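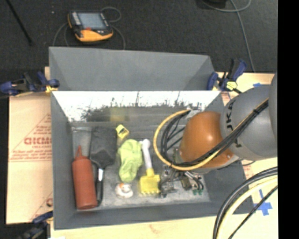
According to one reviewer of our earlier report, households do not waste sauces because they forget them, they waste them because the last part will not come out. We took this remark seriously, and it changed the design of the second survey.

Figure 3. Grey open-top bin with a squeeze bottle on its floor.

4.2 Residues in discarded containers

The survey covered 193 households in Lorklow and Hendis. Each household kept its empty food containers for 6 weeks and filled in a short diary. In April the containers were weighed, washed, dried and weighed again, and the difference was taken as the residue. Glass jars were treated separately, as their residue depends mostly on whether the person owns a narrow spoon.

Thick sauces left more residue than thin ones in both towns. The effect of the storage position was smaller than we expected. Bottles which were kept upside down in the refrigerator had less residue, but only when the diary also reported daily use. For containers above 400 ml we could not find any clear relation, and the two towns differ here for reasons we do not yet understand.

It should be noted that the diaries in Hendis were less complete. We kept them in the analysis, following the procedure of the Lollance study, and repeated the calculation without them. The order of the product groups did not change.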